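The lab at Lostine keeps its grocery money in a jar by the sink, and the postdoc who runs the clutter study says it goes mostly on grapes. "They get soft by June if you leave them out, so we buy them over and over," she told me, pouring coffee before we had even sat down.

Her question sounds simple enough. When a table is full of things, how should an arm decide what to reach for first? The method, called Bukutico, has the robot rank every object by how much it would disturb its neighbors, and then go for the least troublesome one. "My grandmother cleared a table that way," she said, laughing. "She never started with the thing at the bottom of the pile!"

They ran 154 trials with 13 layouts, mixing fruit, cups and kitchen tools with a sponge and a tray. Ranking first cut the number of knocked-over objects from 12 to four, and she is still a little surprised by that. 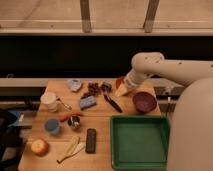
Karagiannis was less easily won over, and remarked over the second pot of coffee that a carrot and a banana are forgiving things to bump, and that he would want to see the same numbers with wine glasses before he told anyone the problem was solved.

She took that well. "He's right, and glasses are next," she said. The trouble, as she sees it, is time: ranking makes every reach slower, and a person waiting for a cleared table may not care how politely it was done. Her partners at Lundotby are working on a quicker version, and she hopes to try it on the same layouts before the summer students arrive.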